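About Walholm Sevens

Updated in a rush before preseason so bear with us. Kirsty has promised to proofread it. She hasn't yet.

Who we are

Walholm Sevens is a rugby sevens club and academy. Men's, women's, and two youth squads. We only play the short game. Seven a side, seven minutes a half, and a lot of lying on the grass afterward.

The club was started by Kirsty and Cameron Prendergast after the old fifteens side at Dredus folded and left a bunch of people with boots and nowhere to go. First session was 4 players and a bag of flat balls. Second session was worse, it rained. By the end of that summer there was a full squad and we entered the Tapsell tournament, where we lost every pool game and came home very pleased with ourselves.

We've been back to Tapsell every June since. Results have gotten better. Made the plate final twice, won it once, and the women's side reached the cup semis last year and went out to a kick after the hooter. Still sore.

Where we train

Main field is at Walholm, behind the swimming pool. Park on the road side, not by the gates, the gates get locked at 9 pm and they do mean it. In winter we move over to the Flarnetska turf, lights are better and the ground doesn't turn to soup.

Training starts 6:30 pm sharp. Youth squads are on first at 5. Bring water, a mouthguard, and both kinds of footwear if you have them.
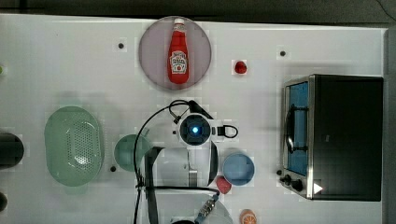
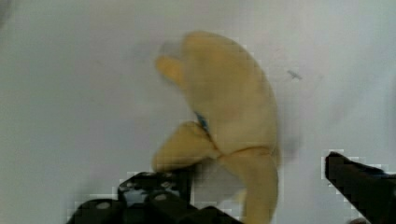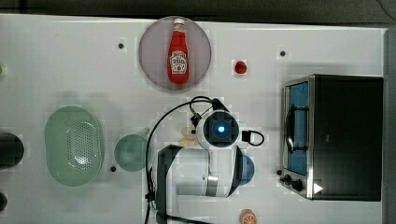

Coaches

Cameron Prendergast, head coach. Played wing, claims to have been quick. Runs the men's side and does all the defense work across the club. Big on fitness, so expect shuttles.

Ruby-Lee Kereama, women's head coach. Came to us as a player, did her knee, picked up a whistle and never gave it back. She has the restarts working better than anyone before her, and if you watched us at Tapsell you'll know we win way more of our own kickoffs then we used to.

Hemi Cosgrove, skills and youth. Passing off both hands, footwork, tackle technique. New kids do tackle school with Hemi before any contact, no exceptions, doesn't matter what grade they've played elsewhere.

Tayla Bolger looks after strapping, injuries, and return to play. If Tayla says you're off, you're off. Please don't go and ask Cameron for a second opinion.

Kirsty does registrations, travel, kit and everthing else.

How we play

Keep the ball. Go backward if you have to. We'd take 30 passes and no ground over a hopeful kick that hands it to somebody's fastest runner. Teams who see us for the first time think we're stuck. Sometimes we are. Mostly we're waiting for a tired forward to drift in off his line.

On defense we leave a sweeper and push up hard. Tiring to do, takes a full preseason to get right.

Joining

No trials for the youth squads, just turn up. Seniors get 2 sessions free, then a registration form and fees, which can be paid in parts if you talk to Kirsty early. Early means before the first tournament, please.

Never played? Fine. Half the women's side came from touch, netball or running, and one of our best finishers had not held a rugby ball until she was dragged along by her cousin. You need to be able to run and get up again.

We also need referees. Any level. We'll pay for the course and feed you on tournament days.

Kit

Green and black hoops. Jerseys stay with the club, shorts and socks are yours to buy. A few of last season's jerseys are still missing, check your car.

Contact

Catch Kirsty at the field from 5 pm on any training night, or use the form on the contact page. She answers most things the same evening, slower in tournament weeks.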